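We use cookies to remember your preferences and to see which papers people read. Accept all | Manage settings

4. Building the Arm and Teaching It to Hold Cloth

4.1 Where the work happened

Most of the build took place at the Wullavmont shop, a shared space in Vanville where I rent half a bench and get to use the good drill press if I book it early. I had planned to do everything at home (my kitchen table did serve for the first month, and my family was very patient), but the arm grew, and once it could reach the fruit bowl we all agreed it needed to live somewhere else. Mehrangiz Nouri did the wiring and most of the control code. I did the mechanical parts, the sewing, and a great deal of sweeping.

We called the arm Himera, and the name stuck even after we replaced nearly every part it was first given to. The full parts bill came to 1,480 dollars, with 940 of that going to motors. I still wince a little at that number! We could have gone cheaper on the shoulder, but our first shoulder sagged whenever the arm reached out straight, and a sagging shoulder makes a mess of every measurement you take after it.

4.2 Why denim

Anyone who has tried to get a robot to pick up a towel knows that cloth doesn't stay put the way a block does. You close on it and it slides, or bunches, or comes up by a corner you didn't want. We started with cotton napkins and they were almost too easy, because they all behaved the same way. Old denim is a different animal. It's stiff along the hems, floppy in the panels, and fuzzy wherever it has been rubbed for years, so one piece gives you several kinds of cloth at once. Marisa Cocco, who runs the sewing corner in the shop, let us go through her scrap bin, and we kept going back to it all summer.

Figure 3 gives the view from the wrist with a worn piece held by its lower end. The fingers are closed on a twisted, frayed tail of cloth, and a stitched hem runs through the folded part on the left. I like it as an example because it has the two things we cared about most, a thick bunched part and a flatter folded part, very close together. A grip on the tail tells you very little about what the rest of the piece will do.
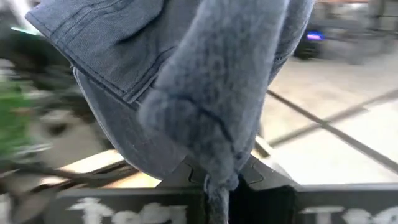 Figure 3. Wrist view of worn denim held in the gripper.

So we stopped treating "the gripper is closed" as the end of the job. In our early logs a grasp counted as good if the fingers met something and the motor current went up. Mehrangiz pointed out (kindly, and more than once) that this would also count a loose thread. We changed the rule so that the arm had to lift the cloth, pause, and still be holding it after the pause. That one change threw out a pile of results I had been pretty proud of, and I sulked for an evening and then reran everything.

The rerun came to 259 attempts with denim. We reset the cloth by hand each time, dropping it from chest height and leaving it however it landed. I know that's a loose procedure. A proper lab would have a fixture for it, and we talked about building one, but each version we sketched made the cloth land in the same tidy heap, and tidy heaps were what we were trying to get away from.

4.3 Things we changed along the way

The closing speed mattered more than I expected. Fast closing pushed fuzzy cloth out of the way before the fingers could catch it, so we slowed the last part of the motion and left the approach alone. We also moved the wrist camera twice. The first mount, printed from a Barbieri sketch I found in an old shop binder, put the fingers too low in view, and the second shook every time the elbow changed direction. The third is a bent bracket with a strip of rubber under it, and I've given up trying to make it pretty.

Blur is still a nuisance. When the wrist is moving, whatever is behind the cloth smears, and our simple edge finder likes to lock onto grout lines in the floor tile, which are nice and dark and straight. We got around it by having the arm stop for 200 milliseconds before it looks. It costs a bit of time on every cycle, and we left it in for all the trials in Section 5.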